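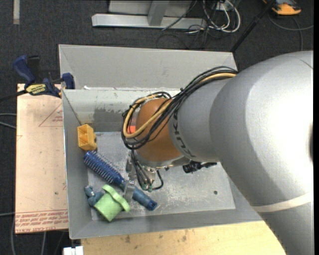 4. Loading and caring for the sorting bins

This section covers the gray metal bins used with the Rollov bench. It assumes you have bolted both bins down as described in section 3. The Rollov sales sheet says the bins "need no preparation." Ours did, and yours probably will too.

4.1 Before the first load

1. Wipe the floor and all four walls with a dry cloth. The bins ship with a film of oil that the packing list calls a protective finish. It comes off on everything you put in.

2. Run a gloved hand along the rims. Scuffs are harmless. A raised burr needs a few strokes with a flat file.

3. Check any hole in the floor. Leave it open. Berard sells a plug for it, and we have yet to hear a good argument for buying one.

CAUTION: Wear gloves for step 2. The rims are described as "rounded." Some are.

4.2 Choosing a mixed load

The starter list from Nerer has 18 household items on it. We use 16. The two we dropped were a bag of marbles and a glass votive holder, and we can't say what anyone expected to learn from either.

Good choices are hard, washable things of different shapes:

- a round hairbrush with a smooth handle
- a plastic block with hollow compartments
- a plastic cup or small tub
- a wooden spoon

Pick brushes with a one-piece handle. Glued heads work loose, whatever the card says about salon quality. Bristles pick up lint from the rest of the load, so keep socks and wool out of any bin that has a brush in it.

4.3 Loading

1. Stop the bench and wait for the green lamp.

2. Put the heaviest item in first and let it lie where it lands.

3. Add the rest one at a time. Do not line them up. A tidy bin tells you very little about how the bench copes with a messy one.

4. Look at where things have settled. Items often end up bunched on one side, with a brush lying at a slant and a block against the wall. Leave them.

5. Clear scraps of paper or tape from the rims before you restart.

NOTE: The Arriaga guide recommends shaking the bin to "randomize" the contents. The bin is bolted down. Skip this.

4.4 Wear and cleaning

Scratches and pale scrapes on the floor are normal and do not need polishing out. Dark patches on the walls are usually just a difference in the surface. Try a damp cloth once, and if nothing changes, stop scrubbing.

The bins are rated for 4,000 loads. Soledad Huerta, who keeps our bench log, swapped her first one at 3,000 after a corner seam opened. Check the seams every April and whenever a bin starts to rattle.

Pull hair and lint out of brushes with a wide comb, then wash them in warm soapy water and let them dry bristles down. Blocks with compartments hold water, so tip them out before they go back in.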